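## 4. Placing the Vaswood side table

The box says "ready in minutes". Allow longer, and don't take the Vaswood leaflet at its word about slender legs suiting any floor. Ours has been moved twice since July.

1. Stand the table where you think you want it and press down on each corner of the top in turn. If it rocks, turn it a quarter and try again before you touch the feet.
2. Wind the adjustable foot out a little at a time. The leaflet recommends 14 full turns, which left ours with a lean.
3. Check for cables on the floor. Run them behind the legs or along the wall, never under a foot.
4. Leave enough space to walk past without turning sideways.

**Note:** Vovon sells felt pads (part 787) as an extra. Thandeka Fourie swears by them. I can't see that they do more than the offcuts in the drawer, but they won't hurt.

### 4.1 Adding a plant

1. Choose something small. The leaflet shows a fern as wide as the table, and I wouldn't try it.
2. Put a saucer under the pot. The white finish is described as "stain resistant" – treat that as a hope.
3. Set the pot near the middle of the top, then press the corners again as in step 1. 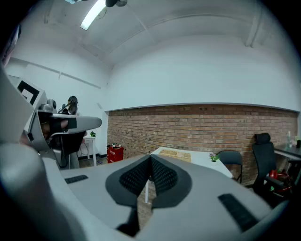 4. Water lightly, and wipe up any spills straight away. If the leaves go pale after a few weeks, try a spot with more daylight before buying plant food.

**Caution:** The table is not a step or a seat. The stated load is for weight spread evenly over the top, and a heavy pot on one corner is a different matter.

If a foot works loose, see section 6 or ask Ayanda Ndlovu for the spare hex key. The one in the box is too soft and rounds off quickly.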